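Gultine Amateur Baseball League
Rules and Scheduling Meeting, August
Meeting opened at 7:05 p.m. in the clubhouse meeting room.

Present: Ezekiel Whitfield (chair), Dexter Gallagher (secretary), managers or deputies from Rullura, Onyeka, Bovuser and the Gultine Reds. Apologies from the umpires' coordinator, who sent written notes.

1. Minutes of last meeting
Accepted with one correction. The Onyeka home opener was moved by agreement, not forfeited.

2. Rain makeups
Two games are still to be played, Rullura at Bovuser and Onyeka at the Reds. Bovuser offered its field for both on Sunday, first pitch 10 a.m., second game to start 30 minutes after the first ends. Onyeka asked to be listed as visitors even though the field is neutral. Agreed. If either game is rained out again it will not be replayed, and the standings will go by winning percentage.

3. Pitch limits
Long discussion. The Rullura manager wants the rest rule changed so that a pitcher who throws in both ends of a doubleheader is counted as having pitched on one day only. Bovuser was against. The umpires' notes say the present wording is hard to enforce when the scorebooks don't match. Mr. Whitfield suggested that both scorers compare counts after every inning and initial the page. Agreed for the rest of this season. The rest rule itself stays as it is and comes back in the winter.

4. Mercy rule
Proposal from the Reds to end a game when a team leads by 12 after five innings. Currently there is no limit before the seventh. Passed, Onyeka voting no. Does not apply to playoff games.

5. Baseballs and bases
Mr. Gallagher reported that the last order came to $2,681 including the replacement bases. Each club has up to 8 dozen balls left on its allotment. Bovuser has not picked up its second box – it is in the storage room behind the concession stand.
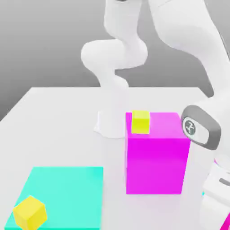

Managers were reminded that the home team supplies game balls for makeups as well. For the Sunday games, Onyeka and Bovuser will split the cost.

6. Playoff format
Four teams, best of three, higher seed at home for games one and three. Rullura asked about wood bats in the final. No second, so not voted on. Rosters freeze after the last makeup game. A player must have appeared in at least 2 regular season games to be eligible.

7. Other business
The scoreboard at the Reds' field is still dropping the outs display. Mr. Gallagher to call the repair shop again. Lineup cards are to be handed in 15 minutes before first pitch – several have been coming in late.

Meeting closed at 8:40 p.m. Next meeting after the final, time to be set by the chair.

Minutes taken by Dexter Gallagher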